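3.2 Task definition

The task assigned to our pair was floor retrieval: the robot picks up a small box from the carpet and sets it down inside a marked zone. Tratadard, the other group in the course, worked on tabletop sorting with the same hardware, and the two software stacks share the gripper driver and nothing else.

A trial counts as a success if the box comes to rest with its whole footprint inside the inner edge of the tape. A box touching the tape is scored as a partial. Dropping the box outside the zone, or failing to close on it within two attempts, is a failure. The operator does not intervene once the episode has started, except to press the stop.

3.3 Software

The control stack has three nodes. The perception node (Pichon) takes the head camera stream, segments the box from the carpet and estimates its position and yaw. The planning node (Arnaud) selects an arm, computes an approach and passes waypoints to the arm controller. The supervisor node, named Grilline, logs joint states and camera images and decides between retry and abort.

The first version of the perception node used a plain color threshold. It was dropped in February. The streaks in the carpet include light taupe bands, and under daylight from the windows these fell within the range we had set for the box. The current version uses a small segmentation network trained on 1,707 labeled images taken in the lounge at different times of day. Labeling was split evenly between the two authors, and Renaud checked the masks.

Arm selection is based on the lateral position of the box relative to the centerline of the body. When the box lies close to the centerline the planner prefers the right arm, whose calibration was more recent. Both grippers are opened before the approach, and the idle arm holds its pose until the box has been placed.

3.4 Test area

All trials were run in the lounge on the carpet between the sofa and the window ledge. The zone is a rectangle of white tape applied directly to the carpet tiles. The sofa was entered in the planner as a fixed obstacle with a single bounding volume. Loose cushions are not modeled, so the planner treats the space directly in front of the seat as free. A margin was added on that side after the second test day. The cables along the ledge are handled the same way, with a keep-out strip on the floor map.

Start positions for the box were drawn at random from the open carpet between the robot and the zone. The camera pitch was fixed for all trials so that the box, the zone and both grippers stayed in view at the start of an episode.

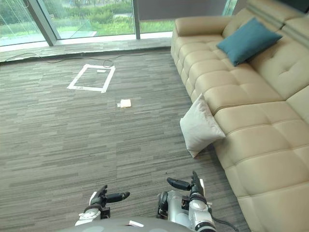

3.5 Results

The final series was completed on 24th May and consists of 104 trials. Of these, 13 were failures. Nine of the failures were missed grasps, in which the fingers closed above the box or pushed it along the carpet. The remaining four were drops during transfer.

Missed grasps were concentrated at start positions near the sofa, where the added margin forces a steeper wrist angle. We did not have time to test a narrower margin. The height estimate is a second likely cause: the top face of the box is lighter than its sides, and in strong sun the mask sometimes covered the top face only.

Grilline recorded 586 log files over the whole project, including aborted runs and calibration checks. They are stored on the Rullness server under the course directory, together with the launch files for each test day.

3.6 Open issues

The yaw estimate is unstable when the box is nearly aligned with the carpet streaks. Averaging over several images reduced the problem but lengthened the approach.

Hand-eye calibration was repeated by hand before each session. An automatic routine exists in draft form on Arnaud's branch and has not been merged.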